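October – sample prep and assay notebook, Piria core

Started the second batch of half-core from Piria at 7:40 am. The pallets came in with the lids strapped properly this time. Two trays had the depth markers swapped end for end, so I went back to the driller's sheets and relabelled them before anything was cut. Corrected intervals are in the log in red.

Sample count for the batch is 783, including blanks and standards. Running total for the program is now 1,198. Cutting list is pinned beside the saw.

Jaw crusher set as before. Pulveriser bowl cleaned with quartz between samples through the sulphide zone, every fifth sample elsewhere. Grind check on the first lot was a bit coarse, so I added time on the mill and redid them. Second check was fine. Please don't shorten the cycle to catch up – we did that on the Drurard job and ended up repeating half of it.

Splits are 300 g for the lab and the remainder bagged as coarse reject. The riffle splitter is leaning slightly to the left again. I shimmed one foot with a washer and the two halves came out close enough in weight, but it needs a proper fix. Colour of the pulps changes from grey to nearly olive below the contact, which matches what was logged in the core.

Blanks: one looks high in copper on the handheld. It followed a massive sulphide sample, so carry-over is the likely cause. Have asked for a repeat from reject before we report it. Standards all inside limits on the handheld, for what that's worth with platinum and palladium. Fire assay will tell us.

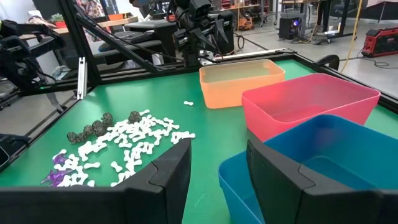

Dust extraction on the pulverising side is drawing poorly. Filter is over 100 hours past its change. New one on order through Palumbo, no delivery date yet. Masks on in that room until it's in, including for quick jobs.

Clevomero duplicates are still on the bottom shelf waiting for paperwork. Don't mix them with the Piria rejects, the bags are the same size and the tags fade.

To do:
repeat the high blank
level the splitter bench
order more kraft packets and quartz flush
send dispatch sheet with the first pallet

Saw off and hosed down 4:15 pm. Last tray cut is marked with flagging tape.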